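Triltov: town hall visits and campaign stops, one row each

README, last touched May 30, 2018

Hi! If you landed here from a search for something else, Triltov is a spreadsheet that got out of hand. I started it to keep track of which candidates for the state legislature were coming through the Omside area and what they promised when they did, and now it has 358 rows and a handful of people who write to me when I get a comma wrong. So it gets a README.

What's in it

One main file, stops.csv, and a smaller one, promises.csv. Every row in stops.csv is one public appearance by one candidate: a diner visit, a factory tour, a parade, a town hall, a ribbon cutting (so many ribbon cuttings). If two candidates show up at the same pancake breakfast, that's two rows. I went back and forth on this and I'm still not in love with it, but it makes the filtering a lot easier.

promises.csv has 278 rows. Each one is a statement that a candidate made at a stop about jobs, plants, roads or taxes, typed out as close to word for word as I could get it, with the ID of the stop it came from. Some stops have no promises at all and one very long evening has a whole page of them.

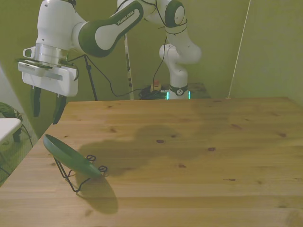
The columns in stops.csv are stop_id, date, town, venue, candidate, office, party, open_to_public, source and notes. Dates are year-month-day with dashes. Town is the legal name of the town and never the neighborhood, so if you're looking for Zevier, it's filed under Omside with "Zevier" in the notes. I know people who live out there hate that. Sorry! The county files it that way and I wanted to be able to match against the county's precinct list without doing it by hand.

The open_to_public column is yes, no or unclear. "Unclear" means the announcement said the public was welcome and then somebody wrote to tell me they were turned away at the door, or the other way around.

Where it comes from

Campaign announcements first, then the local paper's calendar, then emails from readers. A reader email on its own gets a row only if I can find a second source for it, and the source column says "reader+" when that happened. I threw out 50 entries early on that I couldn't back up with anything. They're in a file called attic.csv if you're curious, but please don't quote from it.

Why promises are in their own file

They used to sit in the notes column, and it was a mess. One candidate would talk about a new plant coming in, then a road to the plant, then a tax break for the plant, and I'd have all of it crammed into one cell with semicolons. Splitting them out took most of an otherwise nice week in May. The old single-file layout is gone and I'm not bringing it back, so if you have a script that reads it, now's the time to fix it.
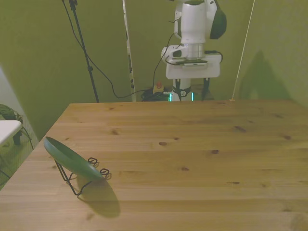

Roman wrote in to say the split is fine but that I should be marking which promises were in prepared remarks and which came up in questions from the crowd, because a line read off a sheet of paper and a line blurted out next to the coffee urn aren't the same kind of promise. Fair point, and I've added a column called "setting" for it. It's only filled in for the newer rows. For the older ones I'd have to go back to recordings, and for a lot of those stops there isn't one.

What I don't do

I don't score anybody. There's no kept or broken column, and I get asked for one constantly. Half of these promises are about things the next legislature would have to vote on, and the other half are so mushy ("we're going to take a real hard look at that bridge") that I wouldn't know how to grade them. If you want to build your own scorecard on top of this, go right ahead, just put your name on it and leave mine off.

I also leave out private fundraisers, even when a reader sends me the invitation, and anything a candidate said online only.

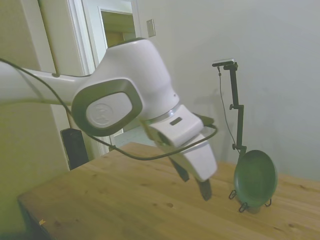 Known problems

Stop IDs skip numbers where I merged duplicates. Nothing is missing, I just didn't want to renumber and break everybody's links.

There are 2 rows with no venue. Both were outdoor stops and the announcements just gave a street corner, which I put in the notes.

Party is whatever the candidate filed under. One person switched before the filing deadline, so the earlier rows don't match the later ones, and that's on purpose.

Using it

Take it, chart it, print it, argue with your brother-in-law over it. If you publish something, say it came from Triltov and say which date you downloaded it, as I fix rows all the time. Corrections are very welcome! Put the stop_id in the subject line and send me a link or a scan along with it. I usually get to them on the weekend.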